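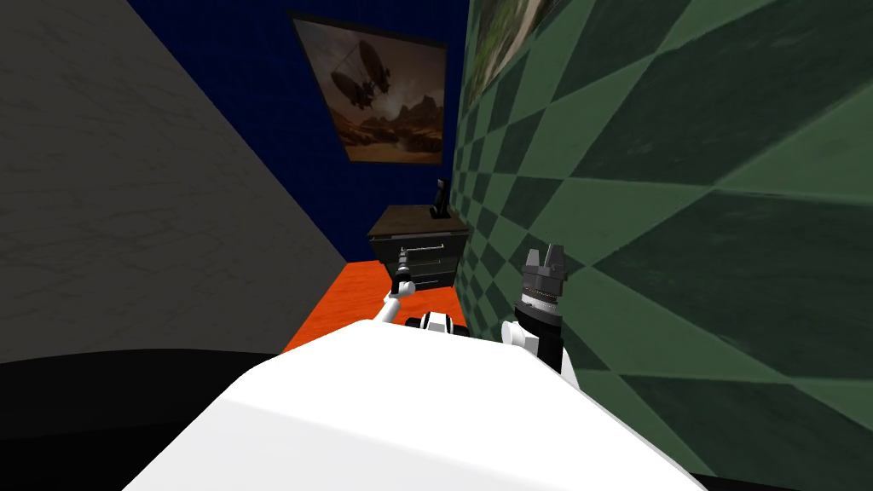
## Sleep, worry, and the 3 a.m. brain (a thread)

**1.** Okay, I've been meaning to write this one up for ages. It's about waking at 3 a.m. with your heart going and your head already halfway through an argument with your boss. I did that most nights from October until spring.

**2.** My first therapist, Javiera Quezada, asked what I did when I woke up. I said I lay there and tried very hard to fall asleep. She laughed (kindly!) and asked how often trying hard had worked.

**3.** So the first thing she had me do was get up. If I'd been awake long enough to be annoyed about it, out of bed, dim light, something dull to read. I read a 119-page booklet on roof drainage. Twice.

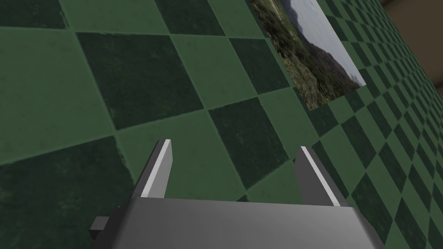
**4.** The second thing was the same wake-up time every day, even after an awful night. I hated this more than anything else on the list. Naps were out too, and I am a person who loves a nap.

**5.** Then the worry notebook. Early evening, kitchen table, write down whatever's bugging me plus one next step if there is one. "Call Joaquín about the lease" looks pretty small on paper. At 3 a.m. it was the end of my housing, my credit and probably my marriage.

**6.** It got worse before it got better — the first couple of weeks I was a zombie and cried in the Hulum parking lot over a coupon. I nearly quit. Please don't try the stricter versions alone if you have bipolar disorder or seizures, or you drive for a living. Talk to someone first.

**7.** A few of you asked about sleep trackers. I wore one for a while and started waking up to check my score, so it went in a drawer. My friend Eulalia loves hers and sleeps like a rock, so who knows.

**8.** Also, if your nights are mostly nightmares, or you wake up panicked about something that really happened to you, that's a different problem and it has its own treatments. Mention it to your doctor even if they only ask about caffeine.

**9.** I still get a bad night here and there, usually before travel. I get up, I read about gutters, I go back to bed. Replies are open if you want to know what I wrote in the notebook the first week, it's mostly the lease.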